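The desk that eats computers

I'd been meaning to write up this conversation for ages, and then the kitchen flooded and I lost my notes, and then I found my notes (inside a PC case, long story). So, finally, dated 17 February 2019 so I can't pretend it was sooner: my afternoon at Jostham, the repair and rebuild workshop over behind the old Standov furniture building.

If you've ever brought a dead desktop to Jostham you'll have met the owner, who asked me to leave names out of it. "Put the shop in, leave me out," she said. "I get enough phone calls." Fine by me! She's been taking computers apart since she was a teenager, and her first machine was a 1977 kit that her uncle had given up on. It never worked for her either. She still has the keyboard.

I went in wanting to talk about old office towers, the big plain ones that companies get rid of by the truckload, because I'd just bought two of them and had no idea what I was doing. She was very happy to talk about them. She'd have talked until midnight, I think.

"People see a black box with dust in it," she told me. "I see a case that opens without a screwdriver. Do you know how nice that is when you've got 30 of them to get through?"

I said I didn't, and she laid a hand on the nearest one and made me try. Her rule is that the tower goes on its side before anything else happens. I'd been doing mine standing up on the carpet, reaching in like a vet, and she looked at me with real pity.

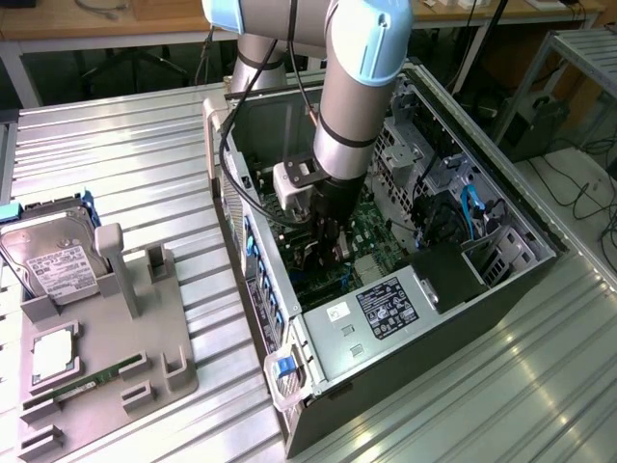

"Look for the blue," she said. On the kind of tower she likes best, the parts you're supposed to touch tend to be blue: the latches at the expansion slots, the drive rails, the release for a cover. She learned that late, after she'd already broken a couple of clips on cases that weren't color coded at all. "If it's blue, it wants to move. If it's not blue and it isn't moving, stop and think before you pull."

We got onto the subject of where the parts go once they're out. This is where I confessed to the cereal bowl. I'd been putting everything in a cereal bowl, memory and screws and all, and she closed her eyes for a second.

"You want a place for each thing," she said. "The drive has its place, the memory has its place, the processor has its place. Then when you come back from lunch you can see where you were." She's fussy about processors most of all, and she likes a shallow pocket for them with nothing else in it. The gray tray was the best thing to happen to that bench, in her opinion, and before it she'd worked out of baking pans and a silverware organizer from the thrift store.

I asked if the order mattered, taking things out. She says everybody has an order and everybody thinks theirs is right. Hers is memory first, because it's easy and it puts her in a good mood. Then the hard drive. Then she has coffee. The processor comes last, after the coffee, and she won't discuss anything else while she's doing it.

"My first partner, in the Michailidis days, used to do the processor first to get it over with," she said. (Michailidis was the appliance store where she ran a computer counter before Jostham. It sold washing machines, mostly.) "We argued about it for years. He may have had a point, but I wasn't going to tell him."

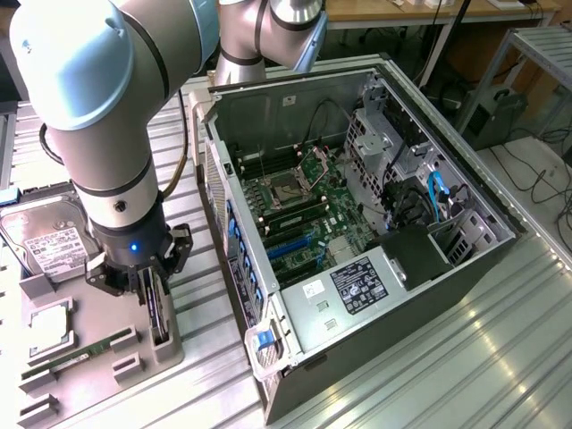 Memory sticks got a whole section of my notes to themselves. You hold them by the edges, she said, and you keep them upright on the way down so you're not scraping anything, and you look for the notch before you push. I asked her how hard to push and she thought about it for a long time. "Harder than you want to, and straight. If you're going in at an angle, come out and start again." I've since tried this at home with both of my towers and I'm happy to report that I did have to come out and start again, four times.

Then the processor socket, which scares me. There's a lever and a metal frame, and you lift the lever, the frame opens, and then there are all those tiny contacts that you must not touch, ever, with anything. She doesn't like leaving a socket open for longer than she needs to. A sleeve button got one of hers years ago and she still rolls up her sleeves before she starts, even in January.

Her biggest job so far was for Salon, the hairdressing school, last June. They had 120 desktops going out the door and wanted the good ones put back together for students to take home. Did she enjoy it? "The first week, yes," she said. "By the end I was finding hair in places I can't explain to you."

Before I left she sold me a secondhand hard drive and a proper parts tray, and threw in a set of drive rails when I mentioned I'd lost one of mine. They're blue, of course. I've got the first tower on its side on the dining table right now, and the cereal bowl has gone back to the kitchen.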